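April, still raining

Woke at 4 to the sound of the gutter giving up. Lay there composing a letter to the Nedwood water office, who have billed me for 3,922 gallons in a month when I was away for half of it. By dawn the letter was magnificent. By breakfast I remembered none of it except the word "preposterous."

Took the bus to Grirkville instead, to argue in person. The window closes for lunch at 11:30, a fact posted on the inside of the door. Ate a cheese roll under the bank awning and watched a man try to parallel park for most of an hour. He left eventually. I think we both needed that.

The clerk, when she came back, said I probably had a leak. I said I'd have noticed. She asked if I had noticed the bill from last month, which was also high. I had not. Paid 30 dollars toward it and bought a raffle ticket on the way out, purely from shame.

Home by three. Put dye tablets in the toilet tank and waited. Blue in the bowl within minutes, so the leak has been running next to my toothbrush all winter, and I owe the clerk an apology I don't plan to deliver.

Kitchen still not put away. The big wicker bowl is out on the counter with everything else scattered below it, and I made toast and left it all where it was.

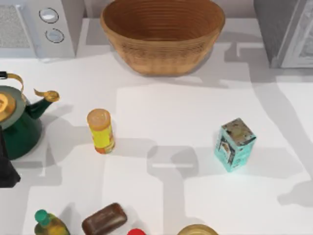 Later, in bed

Flapper valve ordered from Petrauskas, about a week. Until then I turn the water off by hand after every flush, like a lighthouse keeper. Gutter has started again.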